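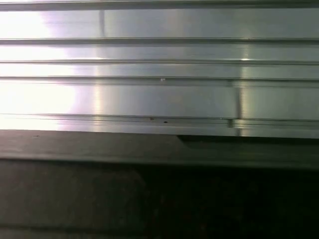 4 min read

Travel help > Flights > Delays and cancellations > Crew delays FAQ

Search all help topics Enter a keyword Go

When your flight is held for crew: common questions

Sulero answers questions from passengers every day, and a good share of them are about flights that leave late with the aircraft parked at the gate and no crew on board. The answers on this page cover flights sold by Sulero and operated by our partner Sturnodel. If you booked with another seller, the rules on rebooking may differ.

Why can't the flight just leave with the crew that is there?

Every flight has a minimum number of pilots and cabin crew. The number of cabin crew depends on the aircraft and how it is set up. If one person is missing and the crew falls below the minimum, the aircraft can't carry passengers until a replacement arrives.

What does "out of hours" mean?

Crew members have a legal limit on how long they can be on duty. The clock starts when they report for work, well before takeoff. A long delay on an earlier flight can use up the time they needed for yours. When that happens they have to stop, even if the destination is a short flight away. The captain can extend the limit a little in some cases, but does not have to.

Are there spare crew at the airport?

At larger bases, yes. Some wait in the terminal and others are on call at home or in a hotel. Jorport has standby crew from early morning until 10 p.m. Smaller airports usually have none, and a replacement has to be flown or driven in. This is the main reason a crew delay at a small airport lasts longer.

Can any pilot take over?

No. Pilots are qualified on particular types of aircraft, and they must be rested and within their hours. They also have to be cleared by the airline to operate that flight. A pilot traveling as a passenger is very rarely in a position to step in.

The departure board still shows the original time. Should I go to the gate?

Yes. Go by the board unless we or the airline have sent you a new time in writing. Crew delays can end early if a standby crew is found, and the gate will close as soon as boarding is finished. We can't rebook you for free if you miss a flight that left at the time shown.

Will I get food and drink?

Sturnodel issues meal vouchers once a delay passes two hours. They are sent to the phone number or email on your booking, and the service desk can print them. If you don't receive one, buy something reasonable and keep the itemized receipt. Card slips with only a total are often turned down. Alcohol is not covered.

What if the delay runs overnight?

The airline will arrange a hotel and transport when it can. Please don't book your own room until the desk has told you there are none left - ask for that in writing or take a screenshot of the message. Vendula Ondrejka on our claims team says hotel receipts without any such note are the ones that take longest to settle.

Can I cancel and get my money back?

You can ask for a full refund of the unused flight once the delay reaches five hours. If you accept the refund, the airline no longer has to get you to your destination. Bags that have been checked must be collected before you leave the airport, so allow time for that.

I have a connection on a separate ticket. What happens?

Separate tickets are treated as separate trips. The second airline doesn't have to wait or move you to a later flight. Call them as early as you can. Some travel insurance policies cover missed connections, but check the minimum connection time in yours.

How do I send in a claim?

Use form 229 in your Sulero account, under My Trips. You will need your booking number, boarding pass and receipts. Attachments can be PDF or JPG files. The comment box holds 600 characters, and longer letters can be attached as a file.

Who do I contact if my claim is refused?

Reply to the decision email and ask for a review. It goes to Dagmar Kubíček, who did not handle the first decision. Reviews are not done by phone. The phone line is open until 6 p.m. and is closed on Saturday.

Get fare alerts and travel updates by email. Enter your email address Sign up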